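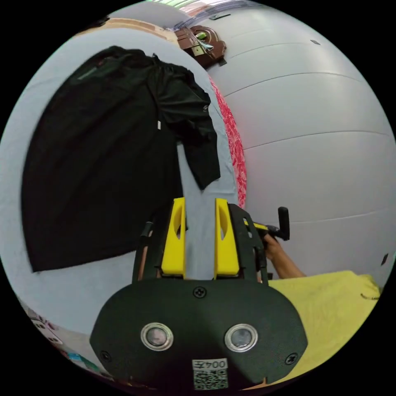

Figure 1. View from the hand-held gripper: two yellow fingers, a black garment on a light-blue sheet, and a second tool coming in from the right.

Handout 6: Notes to go with our visit to the Tillman workshop
Introduction to Automation, February
Prepared by Leilani Kasprzak

Dear all, these notes are meant to be read twice, once before we go and once on the bus home, when you will (I hope) have a great many opinions. They are longer than I promised. I went over to Tillman last month to talk through the program with Ornella Palumbo, who runs the demonstrations there, and I came back with a full notebook and have not had the heart to cut very much of it.

Getting there

We meet at the side door of the Brundomthorpe building at 8:30 in the morning. The ride takes a bit under an hour. Please wear closed shoes and tie back long hair. Bags go in the lockers by the front desk, but do keep a notebook and a pencil with you, as you will want them at the cloth station especially. There will be 17 of us including me, and we will be split into two groups, one starting with Ciarán Quinlan at the arm cell and the other starting with Ornella. We swap after the coffee break.

What the cloth station is about

In the first lectures we spent our time on stiff things: boxes, bearings, the little aluminum blocks. A block has a position and a direction it faces, and once you know those you know pretty much everything you need for picking it up. A T-shirt is a different kind of guest altogether! Every wrinkle is a bit of information, and the shirt can be lying in more ways than anybody could ever write down. Pull on a sleeve and the shoulder moves, or perhaps it doesn't, depending on the folds in between.

So the people at Tillman start from human hands. A person holds a gripper, does the job, and the motion is recorded along with what the camera on the tool sees. Figure 1 is one such view. Notice how wide it is, and how the straight seams of the wall bend into arcs. We met this kind of lens in Handout 4, and if you skipped the section on distortion, now would be a lovely time to go back to it. The price of seeing so much at once is that straight lines stop being straight, and any measurement taken near the rim has to be corrected first.

Notice also where the fingers sit. They point away from us, side by side with a narrow gap between them, and they stay low in the middle of the view. This is very useful for a learning system, which gets to see the fingertips and the cloth together and can work out one in relation to the other. The bright yellow helps us, too. Against a black garment you can find the fingers in an instant, and I would like you to think about what would change if the garment were yellow as well.

Then have a look at the collar and shoulders, where the cloth bunches together. Suppose you wanted to spread this garment out neatly. Where would you take hold first? I have asked this of several classes now and have never had everyone agree. Nelli Koivisto, who taught this course before me, always went for the shoulders. I lean toward the hem myself, but I am a messy folder and should not be trusted.

Two tools at once

A second tool reaches in from the right, held by a person's hand. Working with two is what makes cloth manageable, because one side can be kept still while the other is moved. It also makes the data harder to use. The two recordings have to be lined up in time, and we need to know where each tool is with respect to the other. Ornella will show you how her team does the lining up, and she is very patient with questions, so please do ask her.

Some numbers for your notes

The set we will be working from in the lab has 1235 recorded attempts at handling garments. Of these, 83 were put aside after checking, mostly for trouble with timing between the two tools. A typical attempt lasts some 15 seconds. For next week, please work out how many attempts remain and the total length of what is left, in hours. Then write a sentence or two on whether you would have thrown the 83 away or tried to rescue them.

At the arm cell

Ciarán will run the Gunon arm through a pick and place routine with the covers open, at reduced speed. Stay behind the painted line. He will stop the arm halfway and ask somebody to predict the next move, so have your joint diagrams from Handout 3 handy. Rodrigo Zabala from the Hamthorpe lab is joining us for this part and has kindly offered to talk afterward about summer placements.

To hand in

One page, typed or in clear handwriting, on one thing a person did with cloth during the visit that you think would be hard to teach a machine. Be as particular as you can. "Folding" is too big. "Finding the edge of the top layer without picking up the one under it" is about the right size. Add a sketch if it helps, and don't worry about whether the sketch is pretty.

Reading before we go: Handout 4, the section on wide-angle lenses, and the first half of Handout 5. My office is open until 4:00 if any of it is giving you trouble, and there is usually tea.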